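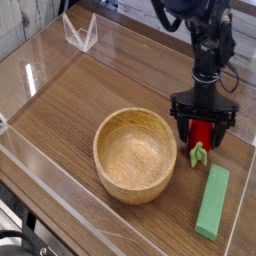

Teleoperation and Hand Guiding: Frequently Asked Questions

Wallik Tabletop Stations, Jurnstead site
Maintained by Shahnaz Kumarasinghe. Last revised March 10, 2023.

Jump to: Recording | Controls | Objects | Data | Faults | Access

RECORDING

What is the difference between hand guiding and remote control?

In hand guiding, you hold the arm by the wrist and move it through the task while the motors compensate for gravity. In remote control, you move a smaller leader arm and the station arm follows. Both methods write the same file format. Recordings made by hand guiding have no meaningful motor current data, and that column should be ignored in training.

Which one should I use?

Remote control for anything that goes into the Pathirana set. Hand guiding is for waypoints, for checking reach, and for teaching new operators where the joint limits are. When you guide by hand, your own hand is in the camera view, and a policy trained on those images will look for it.

How long should a demonstration be?

For single pick and place, 12 seconds or less from first motion to release. Recordings that run longer are kept but flagged. If you regularly go over, slow approaches are the usual cause. Move at a normal speed to a point above the object, then slow down for the last part of the descent.

Where does a demonstration start and end?

It starts with the arm in the home pose and the gripper open. It ends when the arm has released the object and moved clear of it. Do not return to home before stopping the recording. The return motion is scripted and should not be learned.

I missed the grasp and recovered. Do I keep the recording?

Yes, if you recovered without touching the object by hand. Tag it "recovery." If you reached in to reset something, discard it. A recovery is useful training data, but an object that jumps to a new position between two images is not.

CONTROLS

Why does the station arm lag behind the leader arm?

Some lag is normal. The follower is speed limited, and fast leader motions are smoothed. If the lag is visible during slow motions, close the live preview on any second machine and try again. If that does not help, see FAULTS.

The leader arm feels heavy at full extension. Is that a fault?

No. The leader has springs on the shoulder and elbow joints only. Ask Gus Ostrowski to adjust the spring tension if it is tiring to use. Do not adjust it yourself, as the setting affects the zero offset.

How hard does the gripper squeeze?

The follower gripper closes until it reaches the commanded width or the current limit. Squeezing the leader trigger further after contact raises the force up to that limit. For rigid blocks, stop squeezing at contact. Continuing to squeeze teaches the policy to command a width it can never reach.

OBJECTS

Which objects are used in the bowl tasks?

The current task list uses colored blocks, small toy figures, and a round wooden bowl as the target. The written instruction for each run names one object and one destination, for example "put the red block in the bowl." Anything else on the table is a distractor. Leave distractors where the layout sheet puts them, even when one is close to your grasp.

How should I grasp a cylindrical block?

Close the fingers on opposite sides, with the axis of the block upright and centered between them. An off-center grasp will roll the block as the fingers close. Lift straight up until the block is higher than the rim of the bowl and anything standing nearby, and only then move sideways.

What about long blocks lying flat?

Rotate the wrist so the fingers close across the short dimension. Layouts place long blocks at different angles on purpose. Rotate during the approach, before the final descent.

Can I knock something over and continue?

If it is a distractor and the named object is still reachable, continue and tag the recording "contact." If the named object has left the reachable area, discard.

Do the clear panels affect the cameras?

They produce glare, mainly as vertical streaks. We do not mask it. Wipe the acrylic at the start of each session with the dry cloth only. Solvent cleaners haze the surface. Do not lean on the panels or use them to stop the arm.

DATA

How many demonstrations are in the set?

The Pathirana set holds 2,495 accepted demonstrations. Discarded recordings are deleted after seven days. If you need one restored, write to Moushumi Liyanage before then.

How many do I need for a new task?

Start with 16 of the same instruction across different layouts, train, and look at where the policy fails. Record further demonstrations for the failing layouts. Repeating a layout the policy already handles adds little.

Can two operators record the same task?

Yes. Enter your own operator ID at login. Grasp style varies between people, and the ID lets us balance the sets. Do not record under someone else's login, including for a short test.

Are failed policy runs recorded?

Yes, in a separate folder named "rollouts." They are not mixed with demonstrations. If you take over from the policy with the leader arm, the takeover point is marked in the file automatically.

FAULTS

The arm stopped and the joint light is red.

A joint has exceeded its torque limit, usually from pressing into the table. Support the arm with one hand before clearing the fault. It will drop when torque is released. Home the arm and discard the recording.

A cable is pulling at the wrist.

Stop and unwind the wrist to zero. The cable loops along the arm need enough slack for full rotation in either direction. If a loop has come out of its clip, report it and do not record until it is back in place.

The positions are off by a constant amount.

Run the zero check from the station menu. If it fails twice, leave the station logged out and note the joint number in the fault log. Recalibration is done by Gus Ostrowski or Ashraful Matubbar.

ACCESS

Who can use the stations?

Anyone who has completed the operator session. Sessions for Vastthorpe staff resume in July. Contact Beryl Bunting for a place.

Can I run a session remotely from another site?

Not at present. The leader arm must be in the same room as the station, with the stop button within reach of the operator.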